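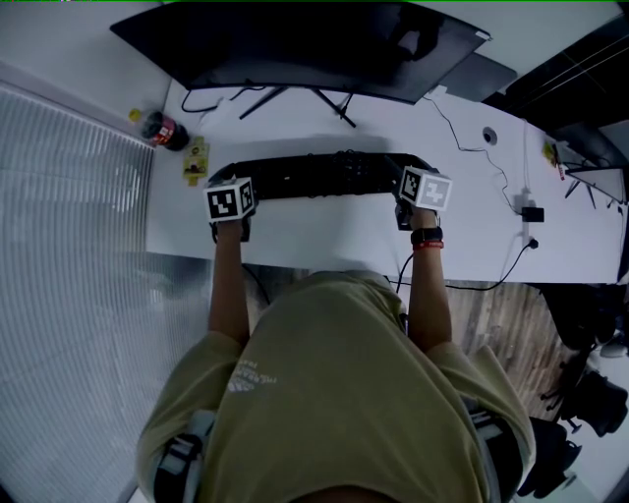
Desk clearing with a pair of hand-held grippers. Photo: Gittins project archive

The Gittins marker fault was a calibration failure in a set of hand-held grippers used to record demonstrations for robot training. It affected the cable and desk-tidying portion of the Gittins collection, a project run by the automation firm Clivov, and went unnoticed from October until the following spring. No one was hurt, apart from a robot arm's reputation and one keyboard.

Background

Clivov built its demonstration grippers to be carried in the hands of a person, who would do a household or office chore while the position of each gripper was recorded. Every gripper had a cube on top, with a printed black-and-white pattern on its faces. Software found the patterns in the video, worked out where the cube was, and from that worked out where the fingertips must be. The last step depended on a stored measurement of the distance between cube and fingertips, known in the company's papers as the tip offset.

The desk tasks were considered the dull end of the collection. They consisted mainly of sorting out cords, moving keyboards and putting small objects back where an office worker might plausibly have left them. Cables had been added at the request of the learning team, which wanted something soft and tangled, and later had reason to wish it had asked for blocks.

The fault

In October the workshop replaced the cube mounts on the second batch of grippers. The old mounts had a habit of working loose. The new ones held firmly and stood 4 millimeters taller. The change was entered in the parts list, where it was correct, and was not entered in the tracking software, where it would have been useful.

From then on, the software believed the fingertips of a second-batch gripper were 4 millimeters farther from the hand than they were. With the gripper pointing down at a desk, this put the tips slightly below the surface. The recordings contained 2000 desk demonstrations by the time the error was found, a good share of them showing people calmly passing their grippers through solid furniture.

Automatic checks did not catch it. The checking program, Flollitel, had been written to reject sudden jumps in position and lost markers. The second batch produced neither. Its tracks were smooth, complete and wrong, and Flollitel gave them higher marks than the first batch, whose loose mounts wobbled. A weekly report from the period describes the new data as "the cleanest we have had," a sentence that was quoted back to its authors for some time afterward.

Discovery

The fault showed itself when a policy trained on the collection was tried on a robot arm at the Wuvosano test site. The job was to lift a cable off a keyboard. The arm came down at a sensible speed, reached the cable, and kept going. It pressed through to the keys, typed a long row of one letter, and stopped only when its force limit tripped. On the third attempt a keycap came off and was not found until the floor was swept.

Staff first blamed the arm, then the table, which was releveled twice - it had been level to begin with. Suspicion moved to the data when a test engineer plotted the recorded fingertip heights against the height of the desk. The recordings fell into two neat groups, one of which was under the desktop.

Correction

The grippers were measured by hand, and 3 of them were found to carry the new mount with the old offset. Because the error was constant, most of the affected recordings could be repaired by recomputing the fingertip position. A further 35 were dropped: the mount had been swapped partway through a session, and no record said when.

Clivov made two changes to its routine. Each gripper now has its own offset stored under its serial number, and every session begins with the tips being touched to the bare desktop, which should give a height of zero. Flollitel was also taught to object to fingertips inside furniture.

Force limits at Wuvosano were lowered for all first trials of a new policy. The original limit had been chosen to protect the arm, and had done so. The keyboard remained in service without its keycap until the test bench was refitted.

See also

Camera calibration
Fiducial marker
Learning from demonstration
Tool center point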